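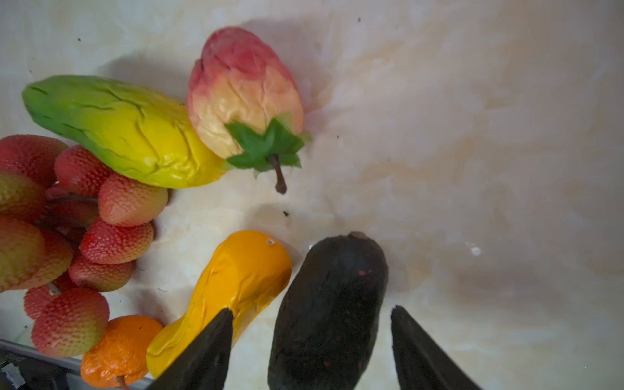 A reader of the last page on this site wrote in to say that her artificial fruit always looks fine in the store and then looks like a heap of plastic by the time she gets it home, and could there please be a page on arranging it, cleaning it and storing it. There are 60 pieces in my own box at the moment, so I have had some practice.

1029 views 5 comments 50 shares

What you need

A soft brush (a clean makeup brush or a wide paintbrush), two microfiber cloths, dish soap, a bowl of lukewarm water, cotton swabs, and clear craft glue for stems. If you plan to use a bowl, get one that is wider than you think you need. The one I use is a Hafstein, low and wide, but any shallow bowl will do.

Step 1. Clean everything first

Check what each piece is made of before you wet it. Hard plastic can be wiped with a damp cloth and a drop of soap. Foam fruit with a painted coat should only be brushed or wiped with a barely damp cloth, and you should stop if any color comes off. Wax fruit gets a dry brush and nothing else. Fruit with a flocked skin, like most peaches, also gets the dry brush.

Dust settles in creases and around stems. On a papaya with creases along its length, wipe in the direction of the creases and finish with a dry swab. On bumpy skins, use the brush in small circles.

Do not soak anything with a hole in it. Water gets inside, and it can take days to come out again. If it does happen, stand the piece hole down on a folded towel and leave it there overnight.

Step 2. Check stems and holes

A lot of artificial fruit has a stem pushed into a small hole at the top. Stems fall out, especially in storage. If you still have the stem, put a very small dot of clear glue on the end, push it back in and leave the piece upright for 60 minutes.

If the stem is gone you have two choices. You can make a new one from a short length of real twig, dried well and trimmed to fit, or you can turn the fruit so the hole faces down or toward its neighbor. I mostly do the second. A brown twig looks right on a mango or a papaya. It looks odd on a lemon, so leave lemons alone.

Step 3. Pick the group

For a dining table, start with 5 pieces. You can add more later, but a small group is easier to get right. Choose at least one long shape, one rounder shape and one very dark piece. Something close to black, shaped like an avocado or an eggplant, makes the yellows and reds next to it look much stronger. Without a dark piece, a group of tropical fruit can turn into one big patch of orange.

Look for pieces with more than one color on the skin. A papaya that goes from green through yellow-green to yellow, or a mango with both red and yellow on it, reads as fruit from across the room. Pieces in one flat color are the ones that give the game away. Put those toward the back or underneath.

Try to keep sizes believable. A strawberry as big as a plum is fine in a kids' play kitchen, but it spoils a centerpiece.

Step 4. Lay it out on the table

You do not have to use a bowl. Fruit laid straight on the table works well on a pale surface, such as a cream or beige marble pattern, where the colors have nothing to compete with.

Put the longest piece down first and set it at an angle to the table edge. Place the next piece so that it touches the first. Then bring in the dark one beside a yellow or orange one. Keep the group off center, toward the left or right, and leave the rest of the surface clear – the clear space is part of the arrangement.

Gaps are the usual mistake. Real fruit rolls together and touches. If each piece has its own inch of space around it, push them all closer.

Light pieces tend to roll. A pea-sized bit of museum putty underneath holds them in place. I used the Senance kind for a while, and it held, but it left a faint mark on an oiled wood table, so test it somewhere hidden first.

Step 5. If you do use a bowl

Crumple some brown paper and fill the bottom third. Set your plainest pieces on top of it, then the good ones over those with their best side up. Let one or two long pieces lean on the rim. Stop before the bowl looks full.

Step 6. Look at it from a chair

Sit down where people will be sitting. You will see holes, seams and price stickers that were not visible when you were standing. Turn the pieces until they are hidden. Seams usually run lengthwise, so a quarter turn is often enough.

Storage

Wrap dark pieces and light pieces separately. Dark paint can rub off on yellow skin, and it does not come out. Tissue paper is fine for this. Newspaper is not. I keep mine in a Dradus box with a lid, on a closet shelf, away from the water heater. Wax fruit should never go in an attic. In August mine got soft enough to take the print of the box next to it.

Heavier pieces go on the bottom. Put loose stems in an envelope and tape it inside the lid.

The basket I bought at Plunside has an open weave and lets in dust, so I no longer store anything in it.

5 comments Share this page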